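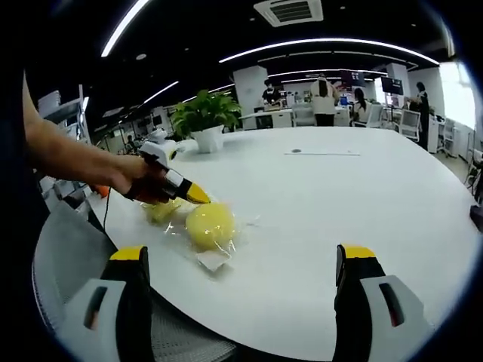

### 3.2 O que acontecia em cima da mesa

Quando desenhei o clube de robótica como objeto de estudo, eu jurava que a parte difícil seria o código. Engano meu! Os estudantes do projeto Flulus penaram mesmo foi com a pegada, e com uma pergunta que parece boba: por onde chegar num objeto com duas pontas rígidas? Um saco plástico transparente, todo amassado, com coisas amarelas dentro, rendeu mais discussão do que qualquer aula minha sobre cinemática (e olha que preparei slides). O plástico enruga, brilha com a luz do teto, e o contorno do que está dentro fica ambíguo. Bontu Shiferaw, que orientou o clube comigo, insistia em que os alunos trabalhassem em dupla, cada um com sua garra de mão, e que falassem em voz alta antes de mexer em qualquer coisa.

Eu anotava essas falas num caderno e depois separava as decisões em 9 categorias, quase todas batizadas pelos próprios alunos. "Chegar de lado" é a minha preferida. Tem também "esperar o outro", que só apareceu em janeiro, quando o grupo passou a dividir a mesma mesa.
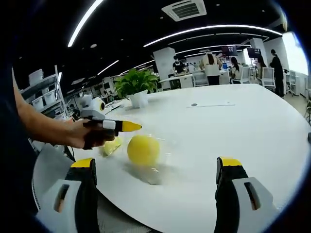 **Figura 2.** Duas garras de mão junto à bola amarela, apoiada sobre plástico transparente amassado.

Cada encontro durava mais de 30 minutos, sem contar a conversa depois, que eu nunca consegui encurtar. Ching-wen Tang fez a segunda leitura do caderno sem ver as minhas categorias, e discordamos bastante em "chegar de lado": ela separava o gesto planejado do gesto corrigido no meio do caminho, coisa que eu misturava sem perceber. Ficamos com a divisão dela, e refiz a codificação inteira.

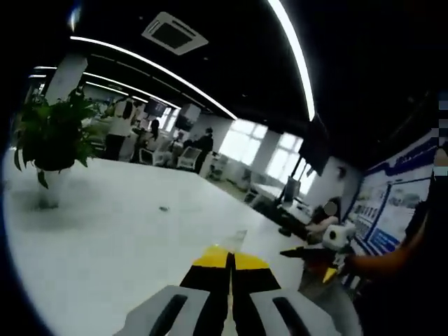
Com a codificação refeita, sete alunos mudaram de perfil, o que me deu um certo susto. Os que eu chamava de impulsivos eram, em boa parte, gente que planejava em silêncio e corrigia cedo. Na seção 4 comparo esses perfis com os relatos escritos do fim do semestre.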